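Seminar Skills, Unit 4: Running a Discussion Group
Handout for session 2, Thursday
Tutor: Trinidad Umali

4.1 Scope

This unit covers discussion groups of up to 30 people. Larger meetings (up to 200) use the plenary format in Unit 6. Read the Skernley case before class.

4.2 Terms

Chair: opens and closes each item, keeps the speaking order.
Recorder: writes down points made, without names unless a speaker asks for one.
Turn: one uninterrupted contribution. Default limit is two minutes.
Parked point: a point set aside for a later item. Parked points are read out before closing.

4.3 Turn-taking methods

Fixed order. Each person speaks once before anyone speaks twice. Slow, but quiet members are heard. Passing is allowed.

Stacked order. Members signal and the chair keeps a list. Works well with an experienced chair. The list should be visible to the group.

Open floor. No list. Use only for short items with fewer than eight people.

The Skernley group started with open floor and changed to stacked order in September. Compare the two sets of minutes. Note the length of turns and how many parked points were left at closing.

4.4 Feedback

Written feedback is collected before spoken feedback. Cards are unsigned. The chair sorts them by item and reads each one in full. Do not paraphrase at this stage.

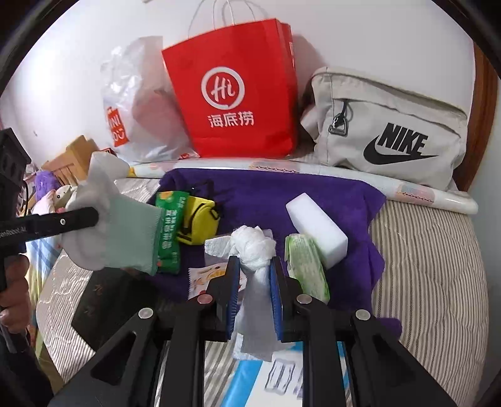 Fig. 4.1. Knot in a strip of white cloth, between blue gripping pads.

4.5 Preparation for session 3

Read Buchanan, N., "Order of Speaking," sections 1 and 2. Draft an agenda with three items and give a turn-taking method for each. One page, typed. Bring a printed copy; drafts will be exchanged in pairs at the start of class.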